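25th June -- kitchen table task, teleop

Started late. The leader arm was dropping its connection every few minutes and Rimantas traced it to the USB hub, so we are back on the powered one from the Standen bench. Please leave it there until this set is finished.

Task is the bottle pick: approach from above, close on the body, lift, place on the right side of the table. I drove, Līga ran the recorder and called out resets. We agreed on these before starting:

- open the gripper fully before moving in, and keep it open until both fingers are past the cap
- no grasps on the cap itself, even if they look stable
- if the operator hesitates for more than 3 seconds, discard and redo

The last one is Normunds's request. His May policy learned to hover, and he blames the pauses in my demos. Fair enough.

Driving from the wrist view alone is harder than with the side camera on. Looking straight down at the bottle, the cap hides part of the body and I can't judge height well. I ended up using the shadow next to it as a depth cue, then slowing down for the last bit. Līga tried the same and came in too low at first, then got used to it.
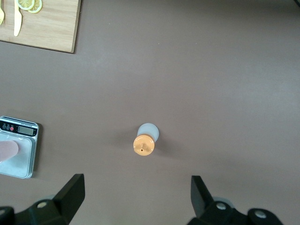
## Notes for the next set

Scale and cutting board stay on the left. Indrek wanted them closer to the bottle to make the approach less easy, but I'd like one clean set in this layout first, then move things.

Episode 214 has a bad gripper signal (jumps from open to closed with nothing in between). Marked it, didn't delete it. Episodes up to 434 are on the Fendport drive and the index file is updated.

We also tried hand guiding for 2 episodes with gravity compensation on. Motion is smoother than teleop, but my hand kept showing up in the wrist view, and the arm sags a little when I let go. Raimonds thinks the payload setting is wrong for these fingers. He'll check it against the Fimau sheet.

To do:

- replace the hub properly
- payload value (Raimonds)
- ask Normunds if he wants the discarded episodes kept somewhere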